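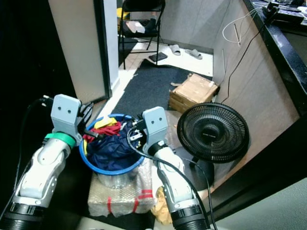

4. Trying the Laundry Kit

4.1 What we bought and why

Our third question was whether a small lab like ours could skip a year of building and just order a laundry setup off the shelf. Two kits made it past the first round of emails. One was the Zovuvano two-arm package, the other a single-arm system from Gurnunar. I wanted the Gurnunar one at first (it's cheaper and the manual is lovely), but one arm can't hold a basket steady and pull a sweatshirt out of it, so we signed for the Zovuvano and the kit showed up on 17th November.

In the box you get two arms, two flat grippers, wrist cameras, a head camera, and a seat for their teleoperation software, Tak. Software updates are free until the second January after purchase, and then it's a yearly fee that I'm still trying to get a straight number for. Joon-young Geum did nearly all of the setup and I mostly held cables, so when I say "we" in this section please read it generously.

4.2 Loading the washer

We recorded 400 loading runs through Tak. A run starts with clothes in the basket and ends when the operator calls it, either because everything is in the drum or because something has gone wrong that the arms can't fix. We went with a top-loader on purpose. The vendor's demo reel only shows front-loaders, and the reach is completely different: the arm has to come in high, clear the rim, and then let go over the opening without dragging a sleeve back out with it.

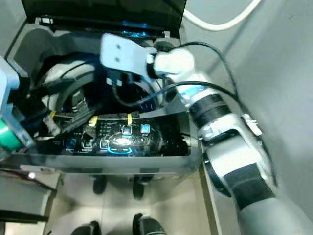

Figure 5. Right arm over the open top-loader, seen from the head camera.

My favorite thing about the kit is how it behaves up close. The arms slow down near the rim all by themselves — you set a zone in Tak and forget it — and after a couple of days I stopped flinching every time a gripper went near the lid. The lid is also my biggest complaint, though! Zovuvano's sales page talks about "full appliance cycles," and to me that includes opening and closing the thing. Their lid routine expects a handle it can hook, and our washer doesn't have one, so we opened the lid by hand before every run and left lid handling out of the scores altogether.

Of the 400 runs, 171 went from start to finish with no human touching anything. I'd love that number to be higher. Most of the rest failed in the basket and never got as far as the machine, and heavy knits did the most damage. A T-shirt comes up in one pinch. A big fleece comes up a few inches, stretches, and slides right back out of the fingers, and then the operator is left picking at the same fold over and over.

4.3 What the wrist camera gives you

The wrist views come bundled, and we had argued a bit over whether to even store them (they eat disk like crazy). I'm glad we did. From the head camera a dark garment reads as one flat blob, and it's really hard to say where a person would grab it. Up close you get the ridges, and the ridges are where the good grasps are.

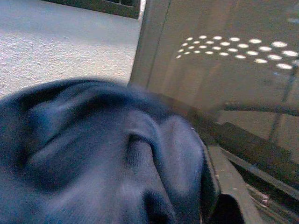
Figure 6. Navy fabric at close range, wrist camera. Note the fold near the center.

Image quality is okay, nothing fancy. Cloth that's very near the lens goes soft, and shiny plastic throws back little bright spots that confused our fold detector until we masked them out. Joon-young swapped in a Nulter lens on one wrist for the last 50 runs. The pictures looked sharper to both of us, but the success rate hardly moved, so I wouldn't spend the extra 900 dollars again.

Support was quick and friendly on arm questions and pretty slow on anything to do with Tak. We had one export bug open the whole time we were collecting, and we got by with a script that renames the files after each session. The script is in the supplement, along with our zone settings for the rim.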